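Home | Visits | Back Issues | Members | Contact

Box makers' open day at Pivside
by Chinyere Iyamu

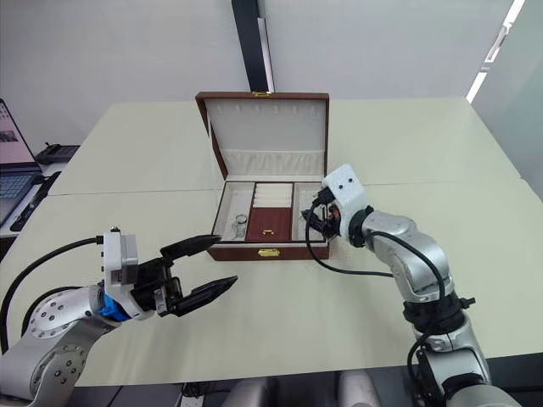

Issue 155, page 6

Got to the Pivside works just before 10, parking full already. Coffee at the door, name sticker, straight in. Open day is every January, first time I've made it.

Jewelry boxes mostly. Brown leather-look outside, cream padded inside, compartments. Classic. I've sold this kind of thing for years and never seen one get made, so that was the draw.

Henryk Tokarz took our group around. Fast talker, knows his stuff. Started at the cutting bench, then glue-up (smelly, bring a scarf), then the padding room, my favorite. They fit the lining by hand, corners last. Henryk says corners are were returns come from. Believe him. Had a whole carton back last spring, every one lifting at the corner.

Asked about pale linings and makeup stains. Answer: darker lining to order, minimum run 800. Too many for me. Jytte Blöndal might split an order, will call her.

Lunch in the canteen. Soup good, sandwiches gone by the time we got there.

Afternoon was the showroom. Travel rolls, watch cases, a ring tray I wanted badly. Trade prices on request only, annoying. Sample I liked is ref. 3426, ask for Dexter Blackwood in sales. He was was out that day but he does answer emails.

Left at 3. Next visit is Hauser, hinges and clasps. Two seats left in my car.

Contact the editor | © Urard Trade Circle | Back to top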